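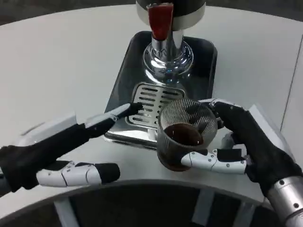
A robot's hands at a drinks dispenser. The right hand is holding the glass.

How does a robot know where a glass is?

A robot that handles drinks needs motors and fingers. It also needs software, the set of instructions that tells the motors what to do. The software has four main jobs: seeing, planning, moving and checking.

Seeing

A camera does not send the robot a glass. It sends a grid of coloured dots called pixels, and each pixel is stored as numbers. A program called a detector searches the numbers for patterns it has met before.

The detector used in this explainer is called Troker. It learned from 738 pictures of cups, glasses and jugs. In each one, a person had drawn a line round the object. Troker compares its own line with the person's line and changes its settings until the two are close.

Clear glass is difficult. Light passes through it, so many of the pixels show whatever is behind. Shiny metal is difficult too, as it reflects other objects. Troker looks for small clues such as a bright rim or a row of ridges.

Planning

Once the glass has been found, a second program, Brasutik, plans a path for the hand. A path is a list of positions, one after another. Brasutik tests each position against a simple 3D map. If an elbow would hit the dispenser, that path is thrown away and another is tried. It may try 1,000 paths before it picks one.
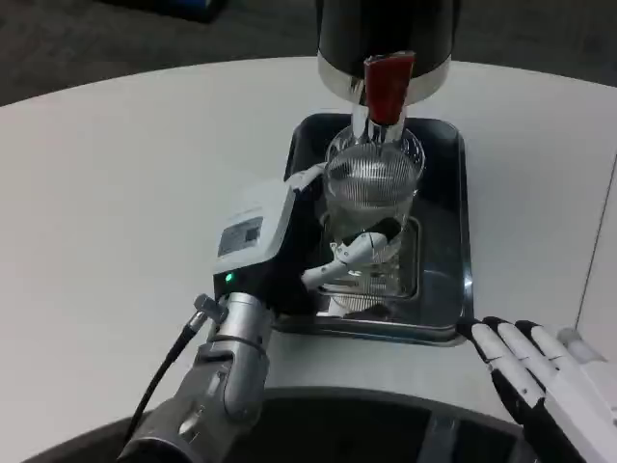
Left fingers curled round a ribbed container under the red spout. The right hand is open beside the tray.

With 2 arms there is more to work out. Each arm has its own path, and the paths must not cross at the same moment. Brasutik plans both together and gives every position a time.

Moving

The third program is the controller. It reads the angle of each joint, compares it with the angle in the plan and works out the difference, which is called the error. Then it tells the motor to make the error smaller. This is repeated many times a second and is known as a feedback loop. You use one when you steer a bicycle.

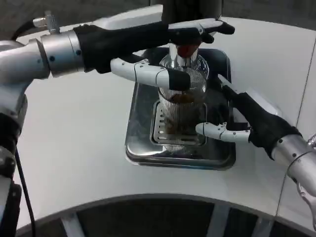

Checking

After each step the software asks whether the result matches the plan. Is the glass under the spout? Is it upright? If the answer is no, the robot stops or plans again. Brasutik allows 16 new plans, then waits for a person to help.

Words to know

Pixel: one dot in a digital picture.
Detector: a program that finds objects in pictures.
Path: a list of positions for the robot to move through.
Error: the difference between where a joint is and where it should be.

Page last checked: Feb 23, 2021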